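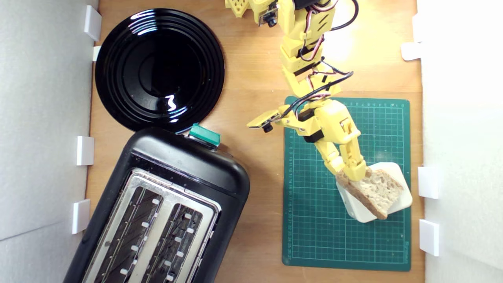

黒い丸皿と2枚焼きのトースター

スコーモント、マットリップ12色を刷新 詰め替え式ケースは2種類

2022年12月26日

化粧品ブランドのスコーモント(Skormont)は、リキッドタイプのマットリップ「プラーヴィル(Prarville)」を全面的に見直し、全12色で発売し直すと発表した。直営のオンラインストアで先行予約の受け付けを始めており、店頭には年明けから順次並ぶ。

現行品は発色の強さで支持を集めた一方、時間がたつと唇の皮がめくれやすい、重ね塗りをすると中央だけがよれる、といった声が購入者から寄せられていた。新しい処方では粉体の割合を下げ、植物由来のオイルを加えた。塗ってすぐはつやが残り、乾くとマットに変わる。乾くまでの時間は現行品よりやや長くなるという。

色はベージュ系とローズ系が中心で、これまで要望の多かった青みの赤が加わった。現行品のうちオレンジ系の2色は在庫がなくなり次第、販売を終える。色名はすべて改められ、旧色名との対応表が公式サイトに載っている。香料は使っていない。
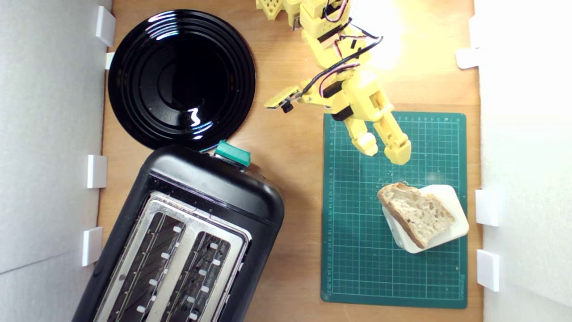
容器は詰め替え式になった。外側のケースを手元に残し、中身の筒だけを買い替える仕組みで、製造は容器メーカーのマルケッティ(Marchetti)が担当する。ケースの仕上げはつや消しの白と、つやのある黒の2種類。黒のほうは、光沢のある黒い皿の縁に光が白い筋になって映るのに近い見え方で、照明の下では指の跡が目につきやすい。気になる場合は白を選ぶとよい。どちらのケースにも12色すべての中身が入る。ふたは回して閉める方式で、塗布用のチップは中身の筒に付いており、買い替えのたびに新しくなる。

使い方は現行品とほぼ変わらない。リップクリームを塗った直後は表面が滑って色が定着しにくいので、軽くティッシュで押さえてから塗る。下唇の中央にチップを置き、口角に向けて薄く広げ、乾くまで上下の唇を合わせずに待つ。落とすときはオイルタイプのクレンジングをコットンに含ませ、唇にしばらく当ててからふき取る。こすると色が口の周りに広がる。

先行予約の購入者には、抽選で39人にミニサイズ2色の組が贈られる。対象は中身とケースを同時に注文した人で、詰め替えのみの注文は含まれない。当選の連絡は商品の発送をもって代える。

化粧品専門店のドラスウッド(Draswood)では、発売に先立って全色の試し塗りができる台を設ける。用意する見本は110本で、使い終わった時点で終了となる。チップは使い捨てのものに替えて試せる。予約は不要だが、混み合う時間帯は整理券を配る。

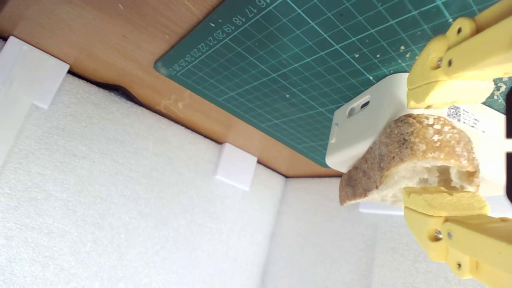 現行品を5月から使っているという読者からは、色持ちには満足しているが冬は乾燥が気になって毎日は塗れず、新しい処方で夕方まで皮がむけずに済むなら買い替えたい、ただ、気に入っていたオレンジ系がなくなるのは残念だ、との感想が届いた。

スコーモントは、旧ケースに新しい中身を入れることはできないとしている。口の部分の寸法が異なるためで、無理に差し込むと液が漏れるおそれがある。返品は未開封の商品に限って受け付ける。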